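Lestis Bedtop Clutter, data card

Version 4, Wednesday, November 2, 2022
Maintained by Nouhaila Abou Zeid. Labels reviewed by Pao-chu Lui, who has opinions on what counts as a blanket.

Contents

1437 pictures of beds with things on them, of which 855 are labeled. No bed was made for the occasion, and it shows. Typical items are soft packages, folded cloths, plastic bags, knitted blankets and the odd appliance that belongs on a desk.

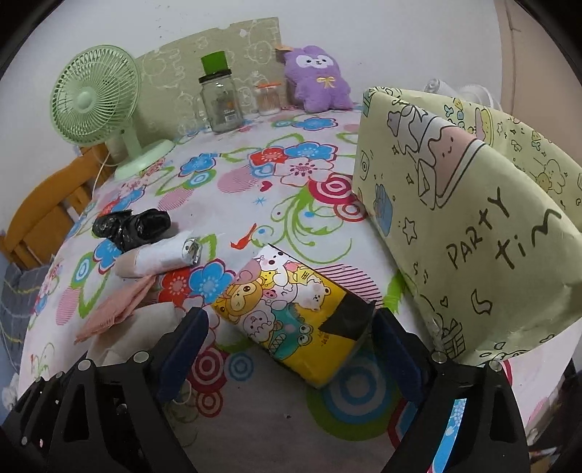
Photo: cluttered bed on a floral sheet

Labeling notes

Printed animals are not animals. The bear, puppy, cat, rabbit and frog on a yellow package get one label between them, "soft package". The same goes for the small orange bird on the sheet, which is bedding. Version 3 had it down as a toy.

Fans are labeled "fan" wherever they stand, mattress included. Crumpled cloth and folded cloth are separate classes. Please don't merge them again.

Known problems

Floral sheets are badly overrepresented. Anything trained on the Drurnum split will expect flowers under everything and may sulk when shown plain cotton. Rolled items with a band around them are labeled "roll, other" until Pao-chu and I agree on something better.

Files

labels.csv
classes.txt
drurnum_split.txt (682 entries)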